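From: Aurel Zamfir
To: loten-list
Date: Sunday, May 5, 2019
Subject: Re: Moving the shop stock

Wolfram Gerlach wrote:

> Deák want 493 for the van, plus a fee for "stairs". Loten has five
> steps. Can't we do it in my estate car?

We tried the estate car in October, Wolfram, and it took 32 trips and your exhaust. Gulex have quoted less and regard stairs as part of life. My vote goes to them.

Glassware goes last, each piece wrapped on its own, please.

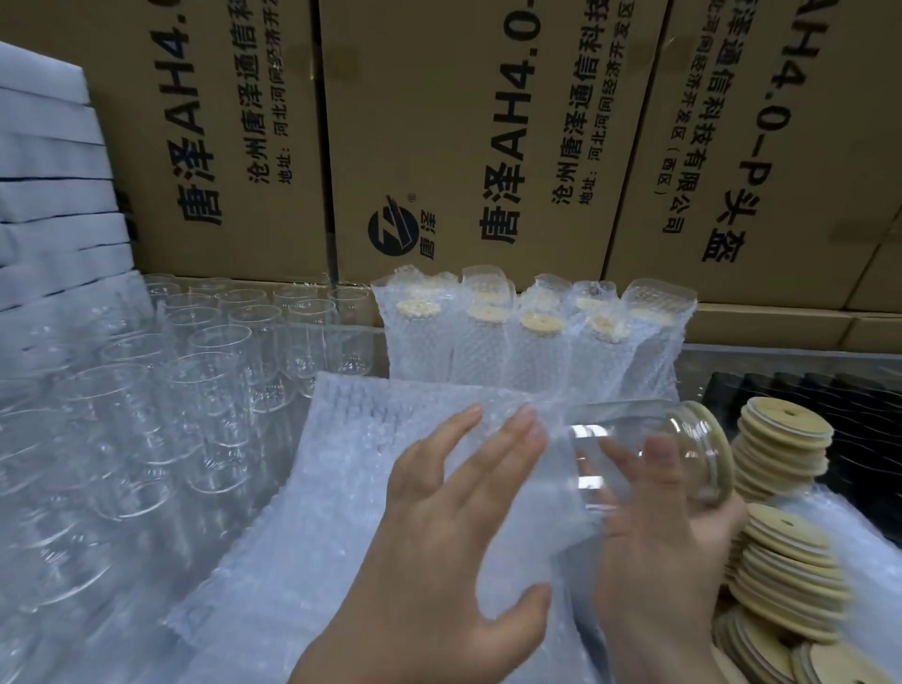 *Bubble wrap, jar, two hands.*

Newspaper comes off on the glass, and I'm not washing the lot again.

The lease on the Privanier side ends at nine in the morning, a time chosen by someone who has never met us. Keys go back in the envelope, both sets, including the one Wolfram says he hasn't got. Old cartons are fine, whatever they have printed on them, but stand them upright along the back of the table so the lettering can be read, even if you have to tilt your head.

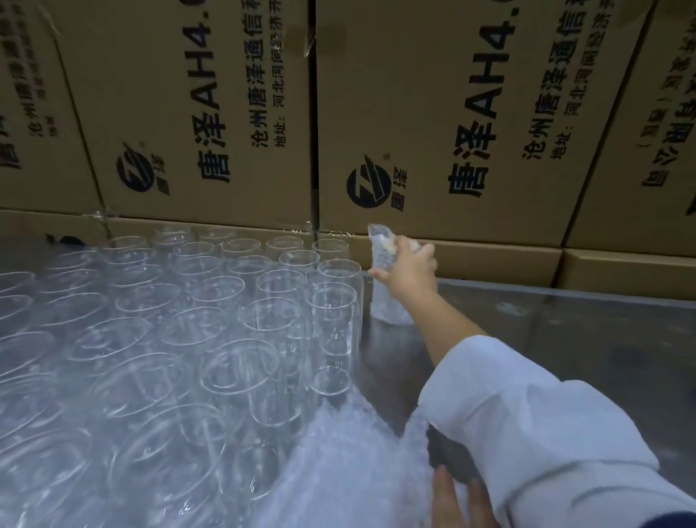 Replies to the list, not to my mother.

Aurel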